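# Totham Undermount Kitchen Sink, Single Bowl

The Totham is a single-bowl undermount sink for stone and other solid countertops. It has straight sides, a flat rim and a rear drain, and it's sold in black, charcoal and sand. The sink is made by Gulosance and ships with the drain basket, mounting clips and a paper cutout template.

An undermount sink hangs from the bottom of the counter, so there is no raised lip on top. Crumbs and water can be wiped straight into the bowl. The edge of the countertop is left showing all the way around, and your fabricator will need to polish it. Most shops include this in the price of the cutout, but ask first.

## Sizes and fit

The Totham comes in two widths. The smaller one fits a 30-inch base cabinet. The wider one is 688 mm across on the outside and needs the next cabinet size up. Please measure the inside of the cabinet and not just the doors, as some frames take up more room than you'd expect.

Check these before ordering:

- Inside width of the base cabinet
- Distance from the back wall to the front edge of the counter
- Height of the drain pipe where it enters the wall
- Position of any drawer, pull-out or dishwasher next to the cabinet

The rear drain moves the trap toward the back of the cabinet and leaves more usable space in front. If your waste pipe comes up through the floor instead of out of the wall, your plumber may need an extra elbow. We don't stock those.

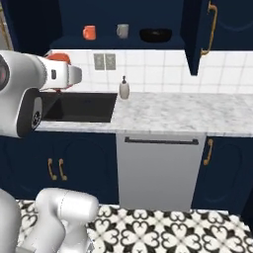

## Choosing a color

Black hides coffee and tea stains well but shows limescale sooner if you have hard water. Charcoal is more forgiving. Sand is the one we suggest for homes with very hard water, although it will show tomato sauce and beet juice until you rinse it. All three colors go through the full thickness of the material, so a small scratch doesn't uncover a different color underneath.

Samples are available in all colors. They are 3 inches square and cut from real bowls, so the back may be rough. Look at the sample next to your countertop in daylight and again in the evening with the kitchen lights on. Dark samples in particular can look quite different under warm bulbs.

## Installation

The sink has to be installed from below, before the plumbing is connected. Two people are needed. Plan for the sealant to cure overnight before hanging a disposer or filling the bowl.

1. Dry fit the sink and mark the centerline on the underside of the counter.
2. Clean the rim and the stone with rubbing alcohol. Let both dry.
3. Run one unbroken bead of clear silicone around the rim.
4. Lift the sink into place, line up the marks and tighten the clips by hand.
5. Wipe away the extra silicone from inside the bowl.
6. Tighten the clips a quarter turn more and leave the sink alone until morning.

Do not use plumber's putty on marble or granite. The oil in it can soak into the stone and leave a dark ring that's very hard to remove.

Consolacion Lagman in our service department handles questions about cutouts and can send the template as a drawing file if your fabricator prefers one. Give her the cabinet size and the faucet model when you write.
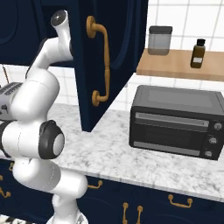
## Daily care

Rinse the bowl after use and wipe it with a soft cloth. Dish soap is enough for most days. For limescale, fill the bowl with warm water and a cup of white vinegar, leave it for 30 minutes, then drain and scrub with a nylon brush. Keep the vinegar off marble counters – it etches the polish in a very short time.

Avoid steel wool, drain cleaner with lye, and paint stripper. A hot pan should go on a trivet first. The material will take the heat of boiling pasta water without trouble if the cold tap is running.

## Accessories

**Holloway bottom grid.** Coated wire with rubber feet. Raises dishes off the bottom of the bowl. Order the grid to match your sink width; the two sizes can't be swapped.

**Medlow drying rack.** Rolls out over the bowl and rolls up for storage. On an undermount sink it rests on the countertop, so it works with either width.

**Spare drain basket.** Same basket that comes with the sink.

## Warranty and shipping

The bowl is covered against cracking and color change in normal home use. The drain basket and clips are covered for 3 years. Keep your receipt and the label from the carton, which has the batch number on it.

Sinks ship by ground carrier in a double carton. Open it and check the bowl before the driver leaves if you can. Damage must be reported before installation. Once stone has been cut or silicone applied, we can't take a sink back.

Builders ordering for several units should ask for the trade list. Orders over $2,000 ship free to one address.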